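Speaker notes – "Making Room for a Slow Morning"
Fola Community Hall, November session, talk starts at 8

Opening (wait for people to find chairs, they will still be getting tea)

Good morning, and thank you for coming out in the dark. I grew up in a house where breakfast took forever. My grandmother would put the kettle on, sit down, get up again to look at the weather, and somehow an hour had gone by and we were all still at the table – and I have been trying to get that hour back ever since I started working for a living.

Ask for a show of hands: who ate standing up today? (I did, so be kind.)

Part one – where the morning goes

Talk about the little diary I kept when I lived in Ralomora. I wrote down what I did between waking up and leaving the house, and a good part of it was looking for things. Keys, the other shoe, a form that had to be signed. Read the page about the umbrella if people seem to be enjoying themselves, and skip it if we started late.

Then the move to the night before. Bag by the door, clothes on the chair, and a quick look at the calendar while the dishes soak. It sounds like something off a refrigerator magnet, I know, but it gave me back enough time to sit down.

Part two – one thing you look forward to

Pause here and let people talk to the person next to them for 2 minutes. The question is: what would you do with a free quarter of an hour before anyone needed you? Last spring a lady in the back row said she would iron, and she meant it, and we all had a good laugh with her.

My own answer is the radio and something hot to drink. I don't read the news until I have finished the cup. Mention the bakery on Yalçınkaya Street that opens early, for those who would sooner go out.

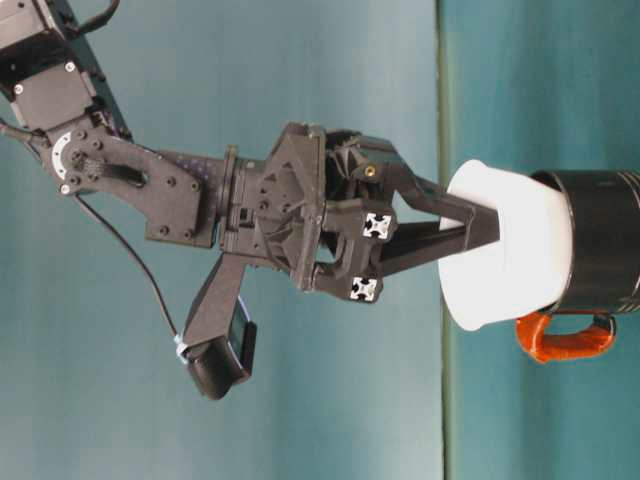
A slow morning hangs on small, familiar objects more than we like to admit, and I want to spend a little while on this. Ask people to think about the cup they reach for first. A black mug with an orange handle is easy to pick out on a crowded shelf, even with your eyes half shut, and that is the sort of thing I mean – choose something you would know anywhere and let it be yours. Tell the story of my chipped blue bowl.

Closing

Hand out the sheets (they are in the green folder). Invite everyone to try one change for a week, and remind them that the next talk is about sleep and that we need the chairs stacked by the side door before lunch.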